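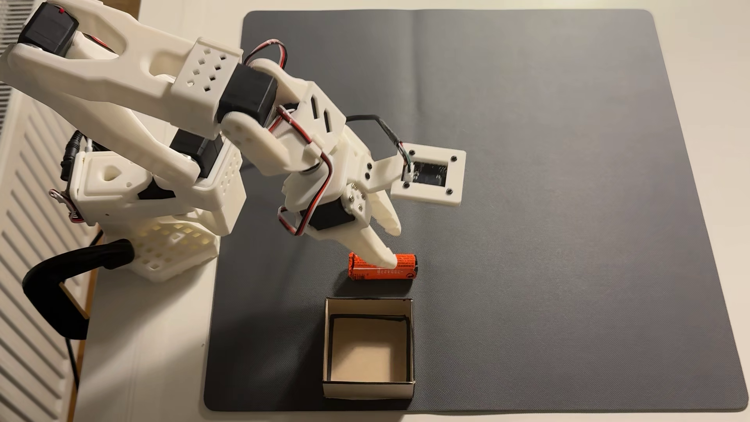 ## Mat creeps on white tabletop, small parts roll off

**Raised by:** Ineke Dewulf
**Sent to:** Zúñiga customer support
**Opened:** 19/04/2026
**Product:** Ekov desk mat, charcoal, 2 mm
**Table:** Skumitz, white top
**Status:** closed, see last entry

### Problem as reported

The mat doesn't stay where I put it. It is the large charcoal one and takes up most of the table. Over a morning it works its way towards the front edge, and by lunch there is a strip of white showing at the back that wasn't there at the start.

The second problem may be the same one. We put small orange cylinders on the mat and lay them on their sides. They should stay put. On this mat some of them start rolling without being touched, always towards the front. Once one is off the mat and on the bare white top it doesn't stop until it reaches the floor.

The mat was bought new from you. We have the same model on another table in the next room and it has given no trouble.

### Support, first reply

Thank you for the details. Please try the following and let us know the result of each.

1. Check that the mat is the right way up. The underside has a slightly tacky feel and the top doesn't.
2. Wipe the underside and the tabletop with a damp cloth and let both dry fully.
3. Tell us what you normally clean the table with.
4. Put a spirit level on the bare tabletop, front to back and side to side.

### Ineke

1. Right way up.
2. Wiped both, left to dry overnight. The cloth came away grey from the underside of the mat. The tabletop looked clean but the cloth still felt slippery on it.
3. Patix spray, the lemon one. It gets used on all the white tops at the end of the day. Whoever does it goes round the mat and doesn't lift it.
4. Only had a short level. Side to side is fine. Front to back the bubble is off centre, low at the front.

The mat moved less the next day. It still moved. The cylinders rolled the same as before.

### Support, second reply

Patix leaves a polish behind, and our mats don't grip well on polish. It will have crept in under the edges. Water won't shift it. Please use washing-up liquid in warm water on the tabletop, rinse twice with clean water, then dry. The same for the underside of the mat, but don't scrub it and don't put it near a radiator.

For the rolling, the level is the more likely cause. The Skumitz tables we sell have screw feet. Could you check all four are touching the floor and none has been wound right in?

### Ineke

Washed the table as described. You can feel the difference with a fingertip, it drags now. Washed the mat in the big sink and hung it over a chair back, which was a mistake, it dried with a ridge across the middle. Laid it flat under some books and the ridge has mostly gone.

Feet: front right was wound right in. Front left was nearly as bad. The floor also dips towards the window on that side. I wound both front feet out until the bubble sat in the middle, then had to go back and do the rear left because the table rocked.

Test with one cylinder on its side in the middle of the mat, left for 5 minutes: no movement. Same again close to the front edge: no movement. Closer to the ridge it rolled a little and settled against it.

For the creeping I put a strip of masking tape on the white top along the back of the mat and will look at it again tomorrow.

### Ineke, next day

Mat still up against the tape at the end of the day. No white strip. One cylinder went on the floor but that was an elbow.

Two questions before you close this:

- Is there a cleaner we can use on the white tops that won't do it again?
- Will the ridge go completely?

### Support, third reply

Plain washing-up liquid, well diluted, is enough for daily use. If you want to keep the Patix for other tables, please lift the mat off this one at least once a week and wash under it.

The ridge should go if the mat is kept flat. If you can still feel it in June, reply to this ticket and we will exchange the mat. Keep the order confirmation.

### Closing note

Ineke confirmed she is happy to leave it there. Tape to be removed from the table soon, as it can pull at a white finish if left on.

Cause recorded as: polish residue under mat; table low at front. Fixed by washing both surfaces and adjusting three feet. No parts sent.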